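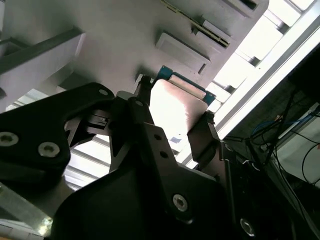
**Q (from the Povstead bench): When we guide the arm by hand for a demonstration, do we need to hold the same speed the whole way through?**

Steady matters more than constant. Move at whatever pace you'd use if you were doing the job carefully yourself, slow down near contact, and try not to stop dead in mid-air, as the long pauses get learned right along with the motion.

## Demonstration working group, minutes, July

Present: the Rulludton bench, the Povstead bench, and two from Hokgate on the call (the line dropped once and they rejoined during item 2). The meeting opened at 9:30 with the question above, which had been carried over from last time and which we all agreed deserved to go first for once. Thank you to whoever brought the peaches.

### 1. Notes from last time

Accepted with one correction. The Sabbagh controller update was put down as finished, and it was in fact only finished at Rulludton. Povstead will do theirs before the next round of recording and will let Hokgate know when it's in.

### 2. Where the recordings stand

We now have 643 demonstrations across the benches, hand-guided and remote together, which is a lovely number to be able to write down after the spring we had. Around 70 of them still need a second look. Most of those are remote ones where the operator let go of the controls before the arm had backed away, so the ending is missing or muddled. Rulludton offered to go through them, and the offer was accepted very quickly.

There was a long and friendly discussion over whether a fumbled attempt should be kept. Hokgate would like to keep any where the operator recovers and completes the task — they feel the recoveries are worth having. Povstead is worried that people will start fumbling on purpose. We settled on keeping natural recoveries, marking them in the log, and not asking anyone to stage them for now.

### 3. Computer assembly task
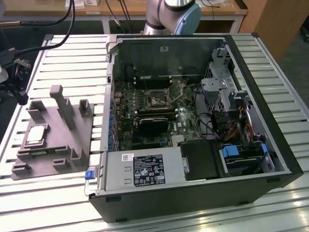 **Q (from Hokgate): Should an operator working by remote control watch the wrist view or the fixed view?**

Both, at different times. Use the fixed view for the long moves and for getting lined up, then switch your attention to the wrist view for the last little bit before contact. New operators tend to stay with the wrist view too long and lose track of where the rest of the arm is.

Rulludton added that it helps to say out loud when you switch, at least in the first week, so that the person beside you can follow along. Povstead has been doing this already and says it feels silly for a day and then doesn't.

On the task itself, the group talked through picking the processor up from the printed fixture and bringing it over to the open tower. We agreed that the socket lever should be in the same state at the start of every demonstration, and that the starting state goes in the log even when it seems obvious. Hand guiding gives the nicer approach to the socket, but hands and sleeves do wander into the fixed view, so this task will be recorded by remote control for the next batch. The target for the batch is 100 clean demonstrations.

Hokgate asked if the fixture could be shifted a little between recordings so the arm doesn't learn just one spot. Everyone liked this. Small shifts only to begin with, and the tower stays put until we've seen how the first ones train.

### 4. Training new operators

Two new people start at Povstead next month. They'll spend their first morning guiding the arm by hand with nothing being recorded, then move to remote control after lunch. The written guide is out of date in several places, and the section on resetting the gripper still describes the old Sabbagh menu.

### Actions

- Povstead: controller update; fix the gripper section of the guide.
- Rulludton: review the flagged recordings; mark out the fixture shifts on paper and send them round.
- Hokgate: suggest wording for the recovery note in the log.

Next meeting in August, same time, at Povstead if the big room is free.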